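How to Sort a Big Bin of Kids' Blocks Without Wasting a Weekend

2025-11-24
By Jamila Haque

Most toy-sorting advice assumes you own a label maker and a spare room. I have neither, and I doubt the labels do much anyway. My kids can't read them, and my sister Sarahí Salinas, who can, ignores hers.

Start by dumping everything on a sheet. Skip the "keep, donate, maybe" piles you see in every magazine. The maybe pile goes back in the bin and you know it.

Pull out anything broken, sticky or from a different set. Then decide whether you want to sort by color or by shape. Color looks better in photos. Shape is more useful if the kids build things, and color is easier if they're under four. I'd be wary of anyone who tells you to do both.

You don't need special trays. The Stosteo divider set costs $18 and ours held fewer blocks than a mixing bowl. Kitchen bowls work fine while you sort, and shallow ones are better than deep ones, as small hands can see what's inside.

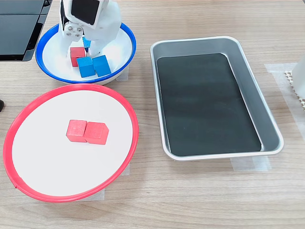
Set a limit before you put things back. We settled on 80 blocks in the playroom and put the rest in a closet to swap in come December. I've read claims that rotating toys makes children more creative. Maybe. Mine mostly asked where the other blocks were.

For wooden blocks, wipe with a damp cloth and dry them the same day. Don't soak them. Plastic ones can go in a mesh bag in the sink with dish soap.

Plan on 2 hours for a full bin. If you have more than 100 blocks per child, give some away first and sort what's left.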